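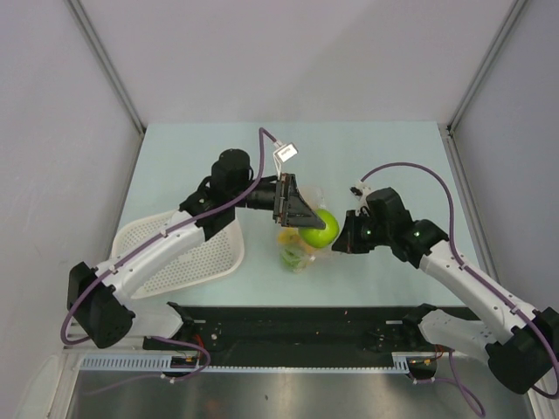 Fig. 1. Two arms at the green fruit, Nollbridge open day.

Notes from the Nollbridge visit

What a great afternoon! Look at how close the two fingertips come with the fruit between them, and then at the clear plastic bag right beside it. Thin, shiny film is hard for vision systems (remember the May lecture on reflections).

Follow the purple cable along each arm too. Why the high arch over the wrist? Sketch an answer and bring it next time, along with your Backlund reading.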